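Notes from the shaky side of the hill

April 3, 2025
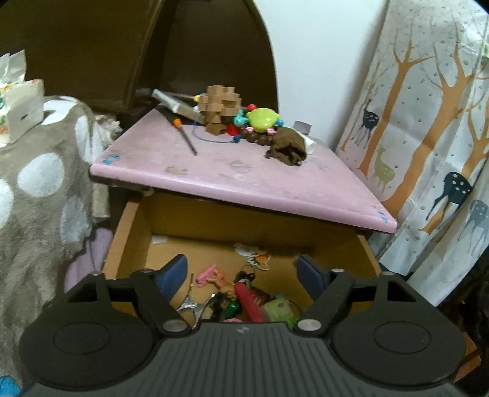

So, the drum is finally gone! For those who joined the list over the winter, I have been nursing an old paper-drum seismograph in my basement in Nurnport since long before it made any sense to, and last week I switched it off and let the little digital unit take over for good. I thought I'd be sad. I was, for an evening, and then we had a nice small quake under Oltia and I got the cleanest record I have ever had from down there.

It was a magnitude 3, which plenty of people slept through. My sister-in-law swears the hanging lamp moved. On the old drum it would have been a fuzzy patch you'd argue over, but on the new trace you can pick the P wave and then the S wave with no squinting at all. The gap between those two is how I get my distance (the P wave travels faster, so the farther off the quake, the longer the wait for the S), and I came out at 40 kilometers, which puts it nicely on the Oltia side of the valley. One station can't tell you the direction, of course. For that I had to call Bautista Maldonado, who runs the same kind of sensor out at Rarotik, and we drew our circles on the same map over the phone, which took far longer than it should have because his map is older than mine and half the roads have different names.

Several of you wrote to ask if this has anything to do with the swarm we had in November. I don't know! The swarm was farther north and a good deal shallower, and I'd be wary of anyone who ties the two together on the strength of one little event. I went back through my log and I have 192 local events since I started keeping it on the computer. Small ones come in clumps and then it goes quiet for weeks, and the quiet doesn't mean much either.

If you felt the Oltia one, please send me a note, even if it's only a line. I'd like to know what floor you were on, whether you were sitting or lying down, and if anything rattled. Reports of feeling nothing are useful too (I get far too few of those).

Next time I want to write about the Panagiotou quarry, whose blasts show up on my trace looking very much like earthquakes until you check the clock. Bautista has a method for telling them apart and has promised to send me his plots. I'm still waiting, Bautista.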